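Herd Health and Disease Control, Handout 6
Foot rot, footbaths and the economics of limping sheep
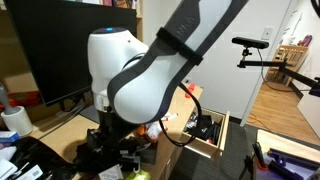 1. Why you are reading about feet

Last week we did notifiable diseases, the kind that bring officials with clipboards. Foot rot in sheep brings no officials. It brings a farmer leaning on a gate, telling you they've always had a bit of it. Your job for the next few years will be to find out how much "a bit" is.

Ask for a number before you look at the flock, then look at the flock. At Samidwood, the farm we use for the February practical, the manager's estimate was five lame ewes out of 400. Chin-lung Su's group scored them walking through a gateway and came back with a good many more, and a certain coolness at lunch.

2. What causes it

The main culprit is Dichelobacter nodosus, a bacterium that lives on the feet of infected sheep and does poorly anywhere else. On pasture it usually lasts a week or two, longer in trimmed bits of hoof left lying around. Please pick up your trimmings at the practical. I will be checking.

It needs help getting in. Wet grass, long stubble, frost and mud all soften or scratch the skin between the claws. Fusobacterium necrophorum, found in manure and therefore everywhere you will ever work, often joins in.

Scald (interdigital dermatitis): red, moist skin between the claws, no damage to the horn. Common in lambs. The sheep is sore and you can hardly smell anything.

Foot rot proper: the horn separates from the tissue under it, starting near the heel and working outward. You will smell it. Students who miss this on the written exam never miss it in the pen.

Learn the difference between these and contagious ovine digital dermatitis, which starts at the coronary band, at the top of the hoof. Half the class mixed them up last year, including two people who went on to tell a farmer about it.

3. Scoring

We use a simple gait score for the practical:

0: walks evenly, head steady
1: short stride on one leg, slight nod
2: clear nod, foot favored when standing
3: foot held up, or grazing on the knees

Score sheep while they are walking and before they've noticed you. A sheep is a prey animal and will walk beautifully for a stranger if it can possibly manage it. Anything scored 1 or above gets caught and looked at, all four feet, including the ones it isn't complaining about.

4. Treatment

An injectable antibiotic prescribed by the vet, plus a topical spray, given promptly. Most sheep caught early are walking soundly within about a week or so. Mark them, write down the tag number and the foot, and respect the withdrawal period.

Don't trim. I know your grandfather trimmed. Paring back infected feet slows healing and spreads the bacteria on the knife, and cutting until it bleeds can leave a permanent lump of tissue that makes the sheep lame for life. Radek Jireš will demonstrate what overgrown, healthy horn looks like and when it may be tidied up.

5. Footbaths

Useful for scald and for slowing spread. Poor as the only treatment for established foot rot, in spite of what the neighbor says. Remember:

Clean feet first. Mud uses up the chemical before the foot gets any.
Follow the label for strength and standing time. Stronger is crueler and no faster.
Let them stand afterward on a hard, dry surface.
Put them on pasture that has been free of sheep for at least two weeks.

6. Culling and buying in

Any ewe treated twice in a season goes on the cull list, even if she has a name. Bought-in sheep are kept apart for four weeks and have their feet checked on arrival and again before mixing. The Oravec flock in the reading skipped this for a bargain load of eight rams. Work out for yourselves what the rams cost in the end; the ledger is in the appendix, and it takes up more of the appendix than the rams did.

7. Before the practical

Read the Oravec case and the chapter on vaccination. Bring boots that can be disinfected, a pencil (pens quit in the rain) and one page on this question: a flock of 775 ewes has ten percent lame in the fall. What would you do first, what would you do by lambing, and what would you tell the owner it will cost?

Answers that begin "It depends" are fine if there is a second sentence.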